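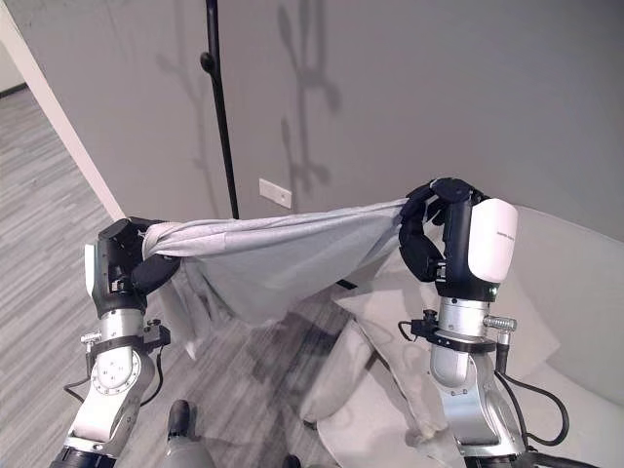
Can a cheap fitness band count your steps as well as an expensive one?
On a flat path and with free arms it can come very close, but when the hand is holding something the result depends much more on the model than on the price.

Step counting with three fitness bands
Project report by Jannik Diekmann
Submitted 2 Mar 2021

1. Why I chose this topic

My mother got a fitness band from her health course and after one week she asked me why it shows fewer steps on the days when she goes shopping. I could not answer. I looked for an explanation on the internet and found many tests which compare displays, straps and battery life, but the step counter is often treated in one sentence. For this reason I decided to test only this one function.

The question of my project is: how well do three fitness bands count steps, and in which situations do they make the biggest mistakes?

2. The devices

I used three bands. The Maltora is the cheapest and I bought it myself. The Biletti was lent to me by my cousin and costs four times as much. The Ban belongs to the school and it is the oldest of the three, with a strap that has been replaced once. All three were connected to the same phone app, Breva, which can read the values of each band separately. I did not find out if Breva changes the values in any way, so I always wrote down the number from the display of the band and not the one from the app.

Every band has an acceleration sensor. It measures how the wrist moves and the software looks for a regular pattern. One swing of the arm normally belongs to two steps. The band does not know anything about the feet, it only makes a conclusion from the arm. This is important for the results in part 4.

3. How I measured

For the true number of steps I used a mechanical hand counter, which I pressed with my right thumb every second step. The bands were on my left arm. At first I wanted to wear all three on the same arm at the same time, but they pushed against each other and the one nearest to the elbow was too loose. So I repeated each walk once with each band, always on the same place above the wrist bone and with the strap closed to the same tightness.

There were three kinds of walk:

Walk A: 500 steps on the running track, normal speed, arms free.
Walk B: 200 steps with the left hand on the handle of a shopping cart.
Walk C: 2,000 steps through the town, with traffic lights, stairs and one stop at the bakery.

Each walk was done three times per band. In the tables of my notebook I used the middle value of the three and not the average, so that one bad walk does not destroy the whole result.

4. Results

Walk A
All three bands were good. The Maltora was only four steps away from the true value and the Biletti was two steps away. The Ban counted a little too much each time. I think the reason is that it also reacts when I lift the arm to read the display, but I have tested this only by lifting the arm several times while standing, and it did not add a step every time.

Walk B
Here the differences were large. The Maltora stopped counting shortly after the start and missed more than half of the 200 steps. The Ban missed fewer, and the Biletti was the best one, although it was still too low. On the rough pavement behind the school the Maltora suddenly counted better than on the smooth floor. Probably the shaking of the cart reached the wrist and was taken for steps. This answers the question of my mother, who has the same model.

Walk C
The Biletti showed almost 2,000, the other two were lower. Most of the error comes from the short pieces between two stops. When I walked only a few steps and had to stop again, the Maltora and the Ban did not count them at all. In the manual of the Maltora I found the explanation that it waits for several regular steps before it begins to add them. The stairs made no problem for any band, which I had not expected.

5. One full day

In addition I wore the Maltora for one normal school day without the hand counter. In the evening it showed 3,606 steps. I cannot say how wrong this is. I can only say that I carried a box of books from the library to the classroom and that the value did not change between the two doors.

6. Problems and sources of error

The hand counter is not perfect either. On Walk C I was distracted by a dog and had to begin again. I also believe that I walk more regularly when I know that I am counting, and this helps the bands.

I am only one person. Somebody with shorter legs or a slower walk could get other results. My grandfather, who uses a cane, wanted to take part in May, but this is too late for the report. I would still like to do it, because the makers of the bands say nothing in their manuals about people with a cane.

The firmware of the Biletti was updated between the second and the third Walk B. I compared the values before and after and saw no difference, but three walks are too few to be sure.

7. What I would do differently

I would film my feet and count afterward on the screen. I would also put one band into the trouser pocket during Walk B. I tried this a single time with the Maltora after the project was finished, and it came much closer to the true number than on the wrist. My mother now puts hers in the pocket when she takes a cart.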